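Nov 9, 2023
Kernen line, cell 2, fabric inspection and pick

Carried on with the charcoal twill. The arm has been on this cloth since June and we still get the same complaint from the folding bench, that panels come through with lint on them and somebody has to go over them with the roller anyway. Baptiste Vasseur wants to know if the cell is saving his people any work or only moving it down the bench. Fair question, so the morning went to that.

Ran 200 panels with lint check on, then 200 with it off, same roll, same lamp. With it on, the cell set aside 40. Gilbert and I went through the set-aside bin by hand and agreed with most of them. The ones we argued over were very small flecks that I would have let go and Gilbert would not. We need a written limit. At the moment the limit is whoever is standing there.

Lamp position is still a problem. The white parts of the gripper throw light back on the cloth close in, and the fingertip side puts a shadow out to the right. Thin fibres in the lighter patch have less contrast than the ones farther out.

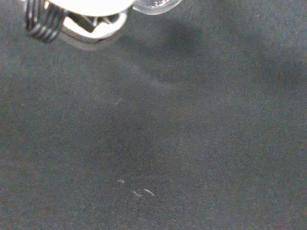
Wrist camera, charcoal twill. Four white specks, the one nearer the gripper fainter than the three lower down.

Tried the Skitetti diffuser from the drawer. Softer shadow, but overall grey level dropped and I had to bring exposure up. Left it off for now. Will try it again with the lamp moved back one hole on the rail.

Notes from the folding bench, for the Erkell meeting:

Nobody there misses lifting panels off the stack. Two people said their wrists are better for it. What they don't like is the pace. The cell sends panels at an even rate and doesn't slow down when someone is re-rolling or has gone for tape, so the tray fills and they feel behind all shift. Baptiste asked for a hold button at the bench end. I think that's an easy one — there is a spare input on the controller and I can wire a pedal or a button, their choice.

They also asked who checks the set-aside bin. Right now it falls to whoever finishes first, on top of their own work. It should be a named job with time on the roster. Said I'd put that in writing.

Counter on the cell read 847 when I shut down.

To do: agree a fleck limit with Gilbert and pin samples to the board. Wire the hold button. Move lamp, repeat with diffuser. Wipe down the bed before the next roll goes on.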